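Table Grid Project – Report 2
Severyn Dovhaniuk, Montoya group

So for this half of the project I wanted to find out if a taped grid makes it easier for people to set up a play kitchen the same way twice. I borrowed the toy set from my aunt's daycare in Gostdale, and the tape came out of my own pocket (more than 200 feet of it so far, if you count all the strips I ripped up and redid!).

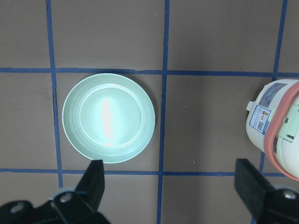 My first rule was that every item gets one square and stays in it. The plate was the easy one, and I was pretty happy with how it looked sitting in its square with blue tape on all four sides. Bigger toys were a pain – my classmates kept asking if "in the square" meant the base or the whole thing, so I ended up writing "the base" on the instruction card in May and that settled it.

I asked 13 people to try it. Each one got 15 seconds to look at the layout, then I cleared everything away and they had to put it back. Seven got every item into the right square. Most of the mistakes were with the food, and I think that's my fault for picking spots that didn't mean anything. Who keeps a potato in the middle of nowhere?

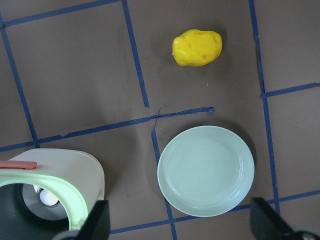 Fig. 2. Yellow potato and green plate on the taped surface.

I also tried a round with no time limit, and people got way more relaxed and chatty about it, but I didn't write down their results properly so I'm leaving those out. 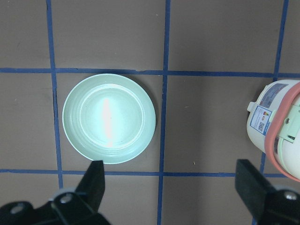 Page last changed: 10/03/2023

Things I'd do differently: measure the squares before taping and not after, because my lines wander a bit. Also I'd use a longer card with a little map on it – Paklow style, like we did in the first unit. The next round is going to be with cups.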